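旧塔式机拆解记录(二):硬盘托架与SATA接口

上一篇写到处理器和散热器拆完,主板暂时留在机箱里。这一篇只处理硬盘,内容包括托架的取出和装回、接口检查、数据读取,最后补几条走线方面的记录。机器是从Rantala那批退役办公机里分来的,外壳深灰色,里面是银色金属骨架,主板上印着DELL字样。型号不写了,同一代机箱的内部结构大同小异,步骤可以互相参照。

先说放置方式。塔式机拆盘,我一律侧放,开口朝上。立着拆也能做,但抽托架时整台机器容易跟着走,另一只手就得一直扶着机箱。侧放以后重心低,电源在靠近自己的一边,硬盘笼在右手侧,主板在中间,视线可以直接落到每个接插件上。台面用铝型材条拼成,条与条之间有缝,小螺丝掉下去不好找,拆螺丝之前最好先备一只带分格的盒子。我的盒子按拆卸顺序排格,不按螺丝规格排,装回时倒着取就行。

侧板拆下来以后,先看一遍再动手。需要确认的是:硬盘笼在哪一侧,托架往哪个方向抽,电源线和数据线从哪里绕过来,有没有线压在托架上面。这台机器的主板左侧有几束细线,右侧有一束红黄黑混在一起的线,塞在笼子附近。先把这束线往旁边拨开,再去碰托架,否则托架边沿会挂线。

断电不用多讲。拔掉电源线以后按一次开机键,等风扇和指示灯都没有反应再开始。我习惯再多放一会儿,用这段时间把工具摆好。手腕带夹在机箱的裸露金属上,不要夹在喷漆面。

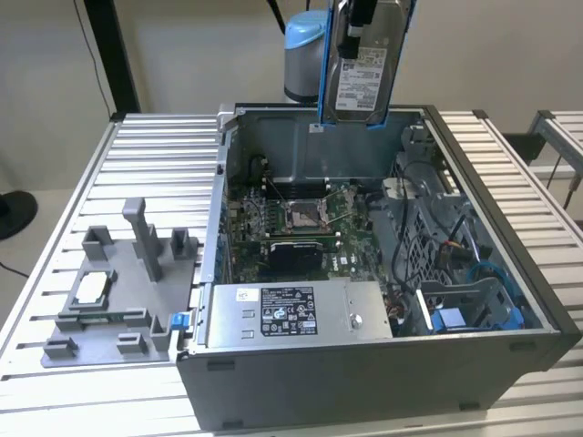 机箱侧放,硬盘连同蓝色托架竖在后壁上方。

托架是蓝色塑料件,两侧导轨包住硬盘的两条长边。这类托架靠自身弹性固定,捏住拉手向内收,卡扣脱开以后整体沿导轨滑出。第一次拆的人常犯的错误是单侧用力,托架在笼子里走斜,越拉越紧。正确的做法是两侧同时收,先走一小段,感觉阻力均匀了再继续。如果走到一半卡住,退回去重来,不要硬拽。塑料老化以后脆性增加,卡扣根部是最先断的地方。我手里断过一只,后来在Postasar上配到同款,颜色浅一点,尺寸一致,能用。

拔线的顺序,我固定为先数据后电源。数据线插头窄,带锁扣的要先压住金属簧片;电源插头宽,没有锁扣,靠摩擦力保持,往往更紧。两种插头都应当捏住塑料壳,沿接口平面直着退出来,不能左右掰。硬盘侧的插座中间是一条薄塑料舌,金属触片附在舌面上。塑料舌一旦断掉,触片就失去支撑,修复的代价远高于换一根线。二手盘里舌片断裂的不算少见,收货时应当先看这里,再看外壳有没有磕碰。

有的托架拉手方向和插头方向相反,可以先抽出托架再拔线;有的线留得太短,必须先拔线。这一点只能看实物。线长够的话,我倾向于先把托架抽出一段,让插头离开笼子边缘,手指有地方放,再拔。

盘离开机箱以后,检查接口。检查项目我列成固定的表,每块盘都照着过一遍,结果写在标签上,用Moltell的标签机打出来贴在防静电袋外面。项目如下。

一、触片颜色。镀层完好时是均匀的金色,反复插拔以后中段会出现发白或者发暗的磨痕。轻微磨痕不影响使用,露出底层金属的要记下来。
二、触片位置。同一排应当平齐,单根翘起或者下陷都要处理。
三、塑料舌。用手电从侧面照,看根部有没有裂纹。
四、金属件。屏蔽壳和固定边有没有锈点,螺丝头有没有滑丝。
五、异物。灰尘用气吹,絮状物用镊子夹,不用棉签来回擦,棉签会留纤维。

SATA接口的两段长度不同。电源段十五针,数据段七针,长的一段供电,短的一段走数据,中间隔开一个键位,防止插反。两段里都有几根触片比其他的略长,作用是热插拔时让地线先接通。肉眼看长短差别需要一点角度,正对着看往往看不出来,斜着打光会清楚很多。光源不要太集中,金色触片反光强,亮斑会盖住磨痕。我用的是一盏普通台灯,前面垫一层描图纸。

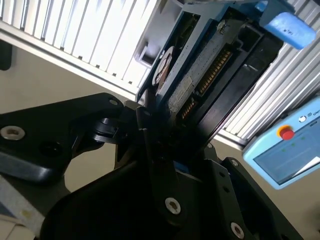
蓝色外壳间露出的触点,金色,一排长一排短。

清洁方面,原则是能不动就不动。触片表面如果只有浮灰,气吹足够。有油膜的,用无水乙醇沾在无纺布上,沿触片长度方向单向擦,擦一次换一个面。橡皮擦我不推荐,它有磨料,碎屑还会掉进插座两侧的缝里。网上流传用导电膏或者接点复活剂,我没有在硬盘上试过,这里不给结论。

电路板一面也要看。三点五英寸盘的电路板通常用几颗小螺丝固定在盘体底部,芯片多数朝里,外面看到的主要是走线、过孔和少量元件。需要留意的是测试点的颜色:有些测试点没有镀金,存放环境潮湿会发黑,与盘体电机连接的那组触点也有同样问题,不过它在板子朝里的一面,不拆板看不到。我一般不拆板。只有出现供电正常但电机不转的情况,才会把板子取下来检查这组触点。

盘上的贴纸不要撕,包括正面的大标签和底面的小标签。正面标签往往盖着螺丝或者工艺孔,撕开以后有的盘会破坏密封。底面的小标签带着批次信息,找同型号电路板配件时用得上。旧托架上留下的资产编号可以处理掉,残胶用温水泡软再刮,溶剂对蓝色塑料有没有影响,我没有逐一验证过。

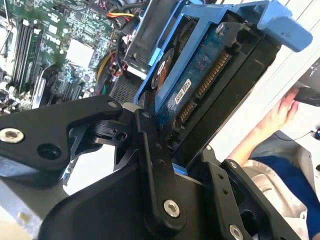 数据读取放在拆盘当天做完。我的流程是先读SMART,再做只读镜像,最后才决定盘的去向。这块盘累计通电2899小时,启停1694次,重映射扇区为零,等待重映射扇区也是零。以办公机来说,通电时间偏短,启停次数偏多,和每天多次开关机的使用方式吻合。镜像过程没有报错,导出文件2691个,多数是表格和扫描件,另有两个压缩包,密码不知道,原样归还给前任保管者处理。

镜像软件这里不展开,写Onmont那套备份架子的时候会专门讲。要提一句的是,做镜像时盘应当平放或者侧立,放稳以后不要再移动。散热也要考虑,盘装在托架里时两侧有导轨挡着,热量主要从上下两面走,所以上下都要留空。把盘直接放在泡沫上跑几个小时,温度会明显上升,换成两根木条垫着就好。

回到机箱。硬盘抽走以后,笼子里的情况才看得全。灰色的支架带网孔,灰尘集中在网孔内侧和角落里。清理用软毛刷加吸尘器,刷子从里往外扫,吸尘器口放在外侧,不接触主板。处理器已经拆掉,插座敞着,这一步之前最好把保护盖扣回去。我做的时候保护盖找不到,用一张裁好的防静电纸临时压住,扫完再取走。插座里的针脚很细,毛刷的毛带过去一下就可能弯一片,这个风险不值得冒。

内存插槽同理。没有插内存的槽用纸胶带临时封住,完工后撕掉。纸胶带不要选黏性太强的,撕的时候贴着板面慢慢走,避免带起旁边的小元件。

电源没有拆。顶面标签朝上,规格可以直接读,暂时没有更换的必要。电源的出线方向决定了硬盘供电线的走法:线从电源侧出来,经过主板边缘,再绕到笼子旁边。原厂走线留的余量不大,换成别的硬盘位以后线会绷紧,压在板上的元件上。解决办法有两个,一是加延长线,二是把线束在中段重新绑一次,让出余量。我用的是第二种,绑点移了大约一指宽。延长线多一个接插点,就多一个接触不良的可能。

装回的顺序与拆卸相反:先把盘装进托架,导轨上的定位销对准盘体侧面的螺孔;有螺丝的托架先全部带上,再逐颗拧紧,力度到位即可,塑料件不吃力。托架入笼之前,先插数据线还是先推到底,同样看线长。推到底时应当听到或者摸到卡扣复位,然后反向轻拉一下,不动才算到位。接着检查线有没有被托架压住。这一步我漏过一次,结果数据线外皮压出一道印,机器能启动,复制大文件时偶尔报校验错误,查了很久才查到线上。

补一条关于翻面的记录。把盘从机箱里往外提的时候,手应当握住托架的长边,不要捏着接口端。提出来以后先越过机箱边沿再放平,机箱后壁的折边是冲压件,有的地方没有倒角,电路板一面蹭上去很容易刮到元件。宁可多提高一点,也不要贴着边沿过。放下的位置事先铺好防静电垫,接口端朝向自己,方便马上检查。

托架本身可以单独清洗。取下硬盘,中性洗涤剂加温水,软刷刷导轨槽,冲净后阴干一晚。不要用热风吹,导轨变形以后入笼会发涩。螺丝和定位销分开放,定位销外面如果套着橡胶圈,要检查有没有裂,裂了的话减振效果下降,盘转起来机箱会有低频的嗡声。

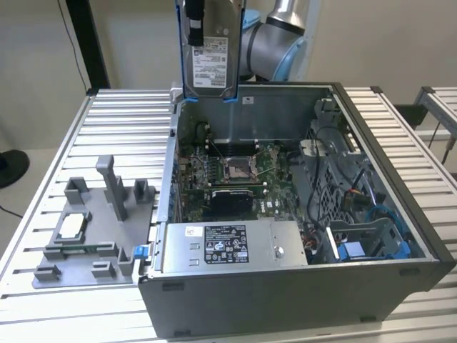 有读者在上一篇下面留言说,他那台同样是蓝色托架,拉手捏到底了还是抽不动,最后发现是上一任机主在托架侧面另外加过一颗螺丝,从笼子外侧拧进去的,拆掉以后一下就出来了。他建议动手前先绕着笼子看一圈,凡是颜色和别处螺丝不一致的都怀疑一下。

这条我补进检查表,放在抽托架之前。另外他问到托架能不能装2.5英寸的盘,直接装不行,导轨间距对不上,需要加转接架。转接架分金属和塑料两种,要注意接口的位置:有的转接架把小盘放在中间,接口离原来的位置偏了一截,机箱里的线不一定够得到。买之前量一下从笼子边缘到插头的余量。

主板的部分留到下一篇,先拆扩展卡,再拆内存,最后松主板螺丝。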